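Handheld grippers for collecting demonstrations: one more pair, or spend it on the boring bits?
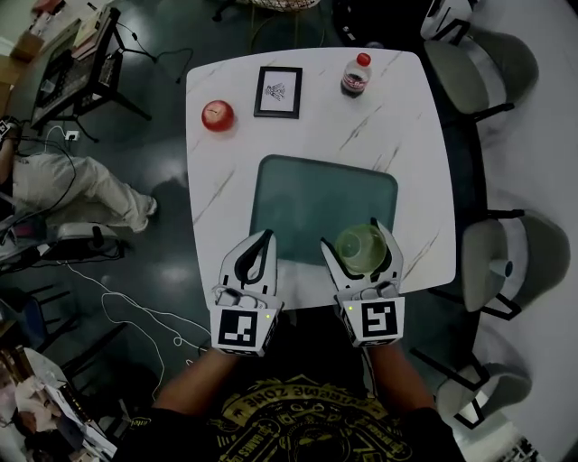 Posted by Kylie Gilchrist
Robotics hardware > Budgets and buying

I run a small group in Drustville teaching a robot arm to tidy tables. We do it with handheld grippers, the sort with a marker on each one, and a person moves cups and bottles about until they lose the will to live. We have one pair from Madow and 1,017 usable recordings so far. The plan says we need rather more than that by November, and the plan was written by someone who has never held a cup for an afternoon.

There is now a bit of money left. It will stretch to one of these:

a second pair of grippers, with the mounts and the camera to go with them
a better table, decent lighting, spare finger pads and cables, and a fast drive
paying a student for the hours and leaving the kit alone

My instinct is the second pair, as two people recording must surely beat one. My colleague Remo says I have the instincts of a magpie. Has anyone been through this and kept the receipts?

Noemi Martinelli
Remo has a point, I'm afraid. We bought a second pair in our first year and got nowhere near double the recordings. Before you order anything, take a stopwatch and follow one session from start to finish. In ours the person with the grippers on was recording for less than half the time. The rest went on putting objects back where they belonged, waiting for files to copy, and looking for the charger.

If yours looks anything like that, buy in this order.

Spare finger pads first. The rubber goes smooth, cups start slipping, and you throw away a morning of recordings before anyone admits it. We keep 2 full sets in a drawer and reorder when the first is opened.

Then storage. Do the sum for your own camera, then buy twice that. Copying over the office wifi isn't a plan.

Then objects. People budget thousands for hardware and forget that the robot will only ever meet one cup. Plastic cups, fake fruit, bottles, mats, a picture frame or two, all different sizes. It's the cheapest line on the sheet and it did more for our results than anything with a plug.

Don't buy a table. You want several tables, and the canteen already has them. Same goes for chairs.

A second pair makes sense once the first is in use all day and you have two people who'll turn up. We got there in month seven. Also ask the supplier how long a repair takes, and get it in writing. Ours said "a few days" and meant it in a geological sense.

Gerardo Longo
Just get the second pair. When the first one breaks you'll be glad of it. When, I said.

Anselmo Flores
Splitting the difference between the two above: buy one spare gripper, if Madow will sell you a single. We did that at Loltidmont. It covers breakages, which is what Gerardo is worried about, and leaves enough for pads and a drive.

On the student: put them in the budget whatever you choose. We costed ours at 15 hours a week and that was sensible, because arms get tired and the recordings get sloppy after lunch. Add time for someone to check the files too. We skipped that and had 96 recordings with the marker hidden behind a sleeve, every one of them by me.

Check your delivery charges as well. Replacement straps cost us less than the postage, and I ordered them one at a time, like a fool.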